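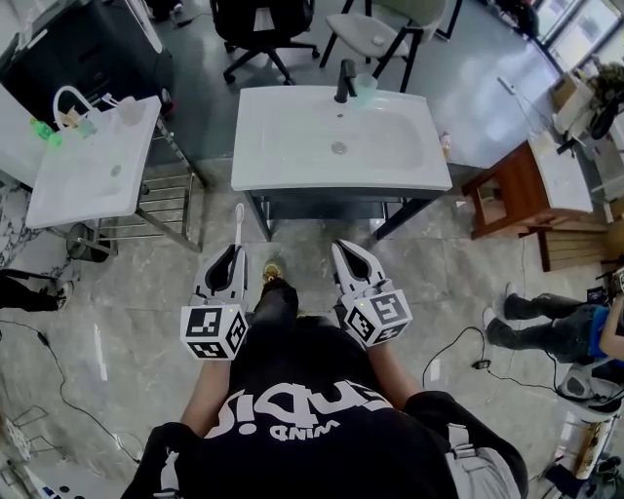
Bathroom Tips I Brought Home from a Robot Open Day

I went to the Simgate open day in April to see robots. I came away with opinions about toothbrush storage. Readers of this page will not be surprised.

The hall was set up with washbasins, cabinets and a toilet, none of which I was invited to use. People worked at them with hand-held grippers, picking up the small things that live by a sink, so that a robot can one day learn to do the same. Murdo Imrie, who showed us around, let visitors have a go. I signed up for the 2 p.m. slot and was humbled by a cup.

Two stiff fingers will teach you more about a badly arranged sink than 200 articles like this one. My notes, tidied up:

1. Stand the toothbrush up. A brush lying flat on a wet counter is hard to pick up and not very nice to put in your mouth. Head up in a cup, handle down, and rinse the cup on Monday whether it looks bad or not. (It looks bad. Tip it over and see.)

2. Leave a hand's width around the faucet. I knocked over a bottle reaching for another bottle, with a line of people waiting behind me. At home I had five things crowded back there and two of them were empty. Keep what you use every day and put the rest in the cabinet.

3. Pick a cup with some weight to it. Mine skated away every time I nudged it. Murdo said they see a lot of that.
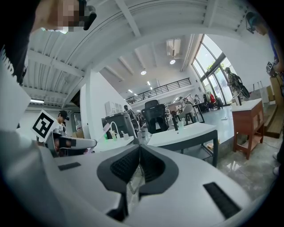 4. Wipe from the back forward. Start behind the faucet, where the gray crust forms, and pull everything toward you into the bowl. Use a dry cloth last or you will have water spots by lunch. I asked when a robot would do this for me and was told to enjoy my cloth.

5. Give the bottles a home below. An open shelf under the sink is fine for spare soap and paper. Put anything that can leak in a tray, and turn the labels out so your family has one less excuse.

What to do with a tight cap

I failed at caps completely, and I fail at them at home too. Wrap a wide rubber band around the cap twice and try again with dry hands. If it still won't move, run the cap under hot water for a minute, dry it and have another go. After that, hand it to a teenager.

If you go

Wear flat shoes, because you stand the whole time. The bus from Tastoton drops you close by. Eat first. I had a cheese roll in Lallmont on the way back and it was the second best thing I handled all day, after the toothbrush, which I did get into the cup on my last try.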